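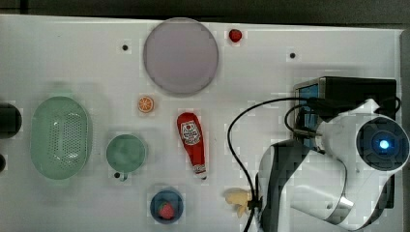 *Attachment 1: tabletop with plate, strawberry and orange slice.*

**Ticket 543 — Label printing fails on orders with more than one page**

**Requester:** Mabli Samuel, Catalog and Dispatch
**Assigned to:** Application Support, second line
**Product:** Drorer order desk, with Cudari print service
**Priority:** Normal
**Status:** Resolved, pending confirmation

**Summary of the report**

The requester states that shipping labels for multi-page orders stop after the first page. The print queue shows the job as complete and no error is raised. Single-page orders print correctly. The fault was first noticed in March, after the dispatch office moved to the Fadudo printer on the ground floor. Orders sent to the older printer, listed in the queue as Owen, are not affected.

**Log**

**9:10 a.m.** Ticket received and acknowledged. The requester was asked for the order type, the name of the queue and the number of pages expected.

**9:45 a.m.** Reply received. The order used for testing has 5 pages. One page was printed. The same order sent to Owen produced all pages.

**10:20 a.m.** Print service restarted on the dispatch workstation. No change. The driver was removed and installed again from the approved package. No change.

**11:05 a.m.** Queue settings compared. Owen is set to hold a job until all pages have been received. Fadudo is set to begin printing at once and to close the connection after 5 seconds without data. Drorer prepares each label page separately, and the service log shows a pause longer than this between the first and second pages.

**11:30 a.m.** Timeout on Fadudo raised to 32 seconds. The test order printed in full. A second order, with 100 pages, stopped partway through — the pause grows when address checks are slow.

**1:15 p.m.** Fadudo changed to hold jobs until complete, matching Owen. The timeout was left at 32 seconds. Both test orders were repeated and all pages were printed.

**2:00 p.m.** The requester was advised that large orders will now take longer to begin printing. Staff should not resubmit an order while it is marked "Receiving," as this will create duplicate labels.

**Cause**

The Fadudo queue was created from the default template and did not carry over the settings used for dispatch. Cudari records a job as complete when the connection closes, whether or not every page has arrived.

**Further action**

- Dispatch template to be updated before any further printers are added.
- Change request to be raised with the Cudari administrators concerning the incorrect "complete" status.
- Requester to confirm normal operation — the ticket will remain open until a reply is received.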